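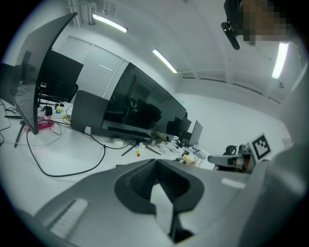

My desk in the Rurkness office, second week after the move. I promised to write how I set it up, so I do it in small parts.

The desk is white and I like this very much. But on a white desk every black cable looks double thick. At my old place in Rakthorpe the table was dark and I never thought about cables.

The curved monitor stands on the left. I tried it in the middle for 5 days and my neck was not happy. Now I turn the chair a little and it is fine.

I still have too much slack in the long cable -- it makes a big loop on the table. Jarmo Hirvonen says to buy a shorter one. I say first I try to tie it.

The power adapter should go under the desk. For this I ordered a small metal tray from Grodham. It will come in 11 days, they write.

And yes, the pink package stays next to the screens. A desk must have one thing with color.

Question to people who have more than one screen: do you tie all cables in one bundle, or power and video separately? I read two guides and they say opposite things.

Thank you for the answers! Separately, then. I will do it when the tray is here, and clean the thin wires at the same time.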